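旧衣整理项目进展报告
2022年7月

各位好,又到跟你们唠叨进度的时候啦。上次写报告还是五月,那会儿我们刚把Vomden那边的旧纺织品接过来,屋里堆得连下脚的地方都没有,现在总算像样多了!

先报数字:这一期收到540件,已经登记、折好、装袋的有533件,剩下的几件卡在缺扣子和拉链上,等我配到合适的再说。装袋用的是Flultex的透明袋,比之前那种黑袋子贵一点,可是不用拆开就知道里面是什么,找东西快多了,我觉得这笔钱花得值。

折叠的规矩也改过一回。原来大家各折各的,摞起来东倒西歪,现在毛巾和抹布统一折成差不多的长方块,不求多平整,能摞住就行。超细纤维的那类最不听话,软塌塌的,边角老是鼓出来,我试了好几种折法,最后还是先对折再收边最省事。
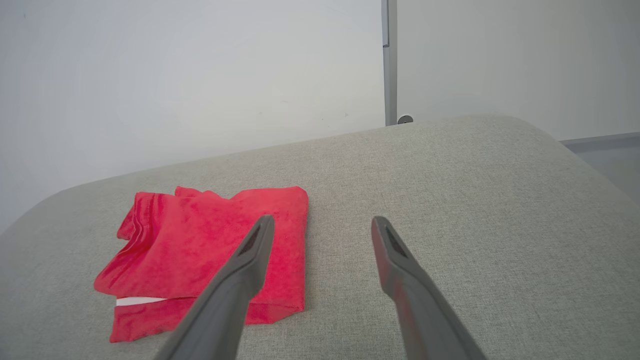
深浅颜色也分开放了,红色的单独一堆。这一条是吃过亏才加的,五月有一批浅色枕套跟红毛巾一起洗,出来全成了粉的(心疼!),只好改做抹布。洗涤标签我现在也要求一律留着,Castico的人来取货的时候会翻着看成分,剪掉了反而要多费一番口舌。

再说衣服这一块。T恤和衬衫早就理顺了,进度慢的是运动服。料子滑,摊开了自己会跑,肩膀那里又容易翻过去,折之前得先捋一遍。
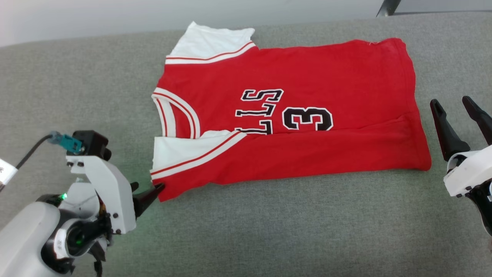

运动服我打算单独立一个类,跟普通上衣分开,Hegedűs那家店也说过,有号码的球衣他们愿意整批要。难办的是字和数字,折线要是正好压在印字上,放久了怕会裂,所以我想让胸前那一面尽量平着朝外。像那件红色的公牛队球衣,黑字镶白边,旁边还有个大大的“3”,从中间一折就可惜了。领口和袖窿的白边也要理平,不然装进袋子里皱巴巴的,看着像没整理过。折法我还在试,现在倾向于两边往后收,再从下摆往上卷一道,下个月定下来写进操作单。

钱的方面,袋子和标签纸都在预算之内,洗衣液超了一点,因为有几批味道实在重,洗了两遍。下一期想申请添60个带盖的收纳箱,袋子摞高了会滑,有箱子就能贴墙码起来。如果批不了那么多,先给21个也行,我紧着运动服和毛巾用。

另外灰色布面那块地方我还想继续留着摊衣服,高度合适,浅色标签和白边放上去也容易看清。清单明细我整理好了另外发,你们有想改的格式趁早告诉我,我好一次改完。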